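Plates on Display: What I Learned From One Wire Stand
Student project report, Home and Interior Studies, Hastlow
13 May 2018

My project started with a shelf. We had been asked to pick one everyday object in the home and find out how well it does its job, and most people in my group went straight for chairs and lamps. I picked the little bent-wire stand that holds a plate upright so you can see the front of it. My aunt has a whole row of them, and growing up I was never allowed to touch any of them, so I guess this was my chance!

I wanted to know three things. How easy is it to get a plate onto the stand? How far does the plate lean once it's there? And does the table underneath make any difference? I also had a side question about looks, which my adviser told me to keep short (I tried).

The stand I used is dark wire, very thin, with a tall upright part and two low pieces that run out along the table and end in small curls. The curls are what the bottom of the plate is meant to rest against. I bought mine at a housewares place called Drotetti for 4 dollars, and I had a second one from Gil, which is a thrift store two blocks from campus. The Gil one turned out to have a bent leg, so I dropped it from the project after the first afternoon.
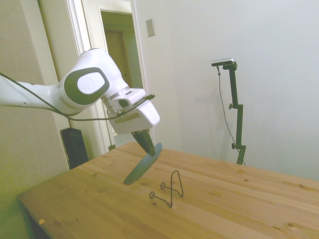

For a plate I wanted something plain. Patterned plates make you look at the pattern, and I needed to look at the edge. A dark round plate against light pine is really easy to see, and you can tell right away how much it is tilting. My plate weighs 485 grams on the kitchen scale, which is heavier than I expected from picking it up. I weighed it twice to be sure.

The table is pine too, and I got kind of attached to it. It has knots all over and a grain you can follow with your finger, and it made a handy guide for lining the stand up. I put the stand down with its legs running along the grain and used that as my starting position every time. When I set it at an angle to the grain I kept nudging it straight without meaning to — I think my eye just wanted it square.

Getting a plate on is mostly about the last inch. You come in with the plate steep, almost on edge, and you have to bring the bottom rim down behind both curls together. If one side lands first, the plate rolls a little and the whole stand walks across the table. I did 30 tries in all, spread over an evening, and wrote down what happened each time. The stand shifted on a lot of the early ones. Later on I got better at it, so I can't say for sure that my numbers are about the stand and not about me, and I'd plan the order of the tries differently if I did this over.

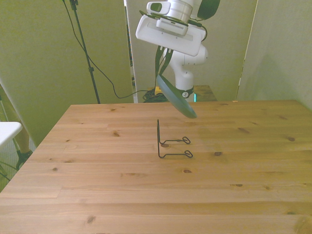
Holding the plate by the top edge helped a lot. When I held it by the sides, my knuckles bumped the upright and I couldn't see where the bottom was going. From the top you get a clear view of both curls the whole way down. I wouldn't do it with a plate I loved, though.

The lean was harder to measure. I used a folded piece of card marked off in degrees, which I know is not great. What I can say is that a plate with a deep rim sits farther forward than a flat one, and it looks a bit like it's bowing to you. For my aunt's shelf, which is up high, that would be perfect. For a low sideboard I'd want it leaning back more.

As for the table, I tried the stand on bare wood and then on a cotton runner from Manthorpe. On the runner it hardly slid at all, but the thin legs sank into the cloth and the plate wobbled when I bumped the table. Bare wood won for me. Thin wire also throws a really nice faint shadow on pale wood (that's my side question, and I'm keeping it short). 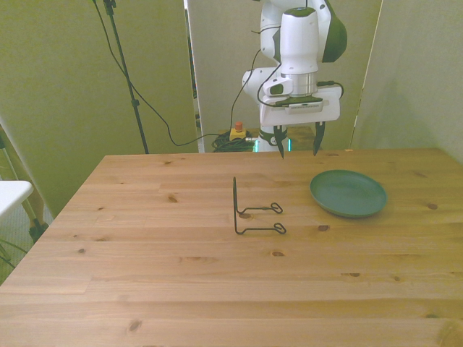

Figure 3. The wire stand on the pine table, with the green plate lying flat beside it.

I'd like to pick this up again in September with 2 more stands, one wooden and one clear plastic, and do the same set of tries with each. I also want to borrow a proper angle gauge from the workshop. My notes and the table of tries are in the folder at the back of this report, and the bent stand from Gil is in there as well if anyone wants to have a go at straightening it.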